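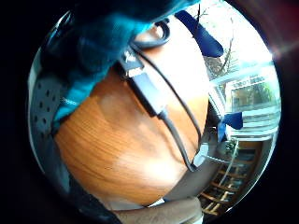

I have been putting off the desk for weeks, so on Thursday I gave it the evening. It's the wooden one I brought with me when I moved to Atstead, and it has been collecting cables ever since.

The rule I set was simple. Every cable had to be matched to something I still own, or it went in the bag for the recycling centre. Black ones are the worst because they all look the same once they're out of the box. I plugged each USB end into the laptop and tried the other end in whatever was nearby. The old Midetti speaker turned out to need one I had nearly thrown away. I wrote "speaker" on a bit of masking tape and stuck it round the cord.

Fabric gets its own drawer now. I had blue fleecy stuff left from a blanket I started in July, plus ribbon, and it had all crept on to the desk where I do my typing. Fluff and plugs don't mix well. The fleece is folded at the back and the ribbon is wound round a piece of card.

Golshifteh Ebrahimi asked in the comments last time how I stop cables tangling in a box. I loop them loosely, tie them with a strip of old T-shirt and stand them upright in a shoebox. Winding them tight round the adapter bends the cord where it joins, and I've lost 2 chargers that way.

Still to do: the drawer with the batteries in it, and the shelf over the radiator. I'll get to those at the weekend if it rains.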